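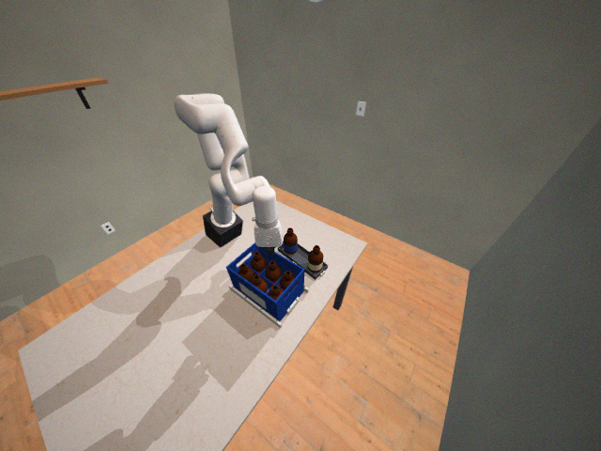 Simone Seixas wrote on 28th January:

> Hi all, quick question from a lurker who finally got brave. Drendance emailed me last week and asked if I'd like four rolls of their Asadi wallpaper in exchange for a post. I love the Asadi prints and I've had the leafy one on my wish list forever, so my first reaction was to run around the kitchen squealing. Then I read the email again. They want 600 words, at least 15 photos, two links and "ongoing rights to use the content." My blog is tiny. Is this normal? Do I just say yes and be grateful? And do I have to tell readers the paper was free if I really do like it?
>
> Also, has anyone hung the stuff? My hallway walls are old and lumpy and I've never papered anything bigger than a dollhouse.

Hi Simone, and welcome out of the lurking corner! I've had the very same email, or near enough that I could finish the sentences, and I ended up doing a post with them in December, so I can tell you how it went for me. Other people on the list may have had a totally different time with them, so please chime in.

First off, congratulations! It's lovely to be asked, and I don't want to take the squealing away from you. I squealed too. My husband thought I'd dropped something on my foot.

On the numbers. The word count is fine, you'd probably write that much anyway once you got going on the prep. The photos are a lot, though. I wrote back and said I'd be happy to send eight good ones, and the woman who handles their blogger stuff said eight was great, no fuss at all. I got the feeling the higher number is something that lives in their template and they expect you to haggle. I'm a terrible haggler (I once talked a yard sale guy UP on a lamp), so if I can do it, you can.

The bit I'd slow down on is "ongoing rights." When I asked what it meant, they said they wanted to be able to share my pictures on their social pages and in their newsletter. Fine by me. But the way it's written it could also mean print ads, or handing your pictures to someone else entirely, and I wasn't okay with that. I asked them to change it to one year, web and newsletter only, with my blog's name next to any photo they used. They changed it the same afternoon. Get it in an email at the very least, so you can find it again later. I keep a folder for these called "grown-up stuff" and it has saved my bacon more than once.

And yes, please do tell your readers! Free paper is payment, even if you would have bought it yourself, and the rules in the US say you have to be clear about it. I put one line right at the top, before the first photo: "Drendance sent me this wallpaper for free, and the opinions and the crooked seam are mine." I was nervous people would click away. I had precisely one grumpy comment and a whole bunch of people asking where the rug was from. (Thrift store. Sorry, everyone.)

As for being tiny, I really wouldn't worry. My newsletter goes out through Komivach and it had 2298 people on it when I did the post, and I know somebody else here got the same offer with a good deal fewer than that. They seem to pick by style more than size. Your hallway posts are gorgeous, by the way. I've been reading Tronura since you painted the stairs and I still think about that yellow. 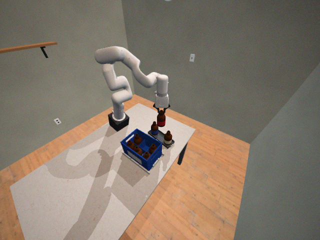 Simone asked about lumpy walls too, and whether a total beginner could hang Asadi paper in a hallway without crying. Well... I cried a little, but I was tired, and it was the ceiling's fault.

It's a paste-the-wall paper, which makes life so much easier. You brush the paste straight on the wall, hang the dry strip from the top and smooth it down. You can slide it a bit while the paste is wet, so if you're off by a smidge you can nudge it over. What you can't do is slide it forever. After a few minutes it has made up its mind.

My walls are plaster and older than my grandmother, so I did a lot of filling and sanding first, then a coat of wallpaper primer. I'd budget a whole weekend just for that and be pleasantly surprised if it's less. The busy prints hide bumps really well. The leafy one you like would be a much better choice for a hallway than the stripe, which shows every wobble (ask me how I know). Don't start in the corner by the door, either. Use a plumb line for your first strip, as old corners are never straight and you'll be leaning by the time you reach the other end.

Check the batch numbers the minute the box arrives. One of my rolls came from a different batch and the green was a tad bluer. You might not have seen it on its own but side by side it drove me up the wall, ha. They swapped it, but it took a while.

And measure before you say yes to four rolls! The pattern repeat on the leafy one is big and you lose a chunk of every strip to matching. I'd add 10 percent on top of whatever their calculator tells you. I needed five in the end and had to ask for the extra one, feeling like Oliver Twist with a bowl. If your hallway goes up the stairs, that's a whole other sum, and I'd get somebody with long arms and a proper ladder for that part.

One thing I'd do differently is the deadline. I agreed to three weeks, over the holidays, with family staying, and I was taking the last photos with a pile of suitcases shoved behind me. Ask for six. They can only say no.

If you want, send me their email off-list and I'll forward you the reply I wrote, you're welcome to copy the whole thing and swap in your own name. And please post pictures when it's up, I want to see the leaves next to that yellow!

Oh, and does anyone have a trick for papering around a radiator? Mine is still bare behind there and I've been hiding it with a chair.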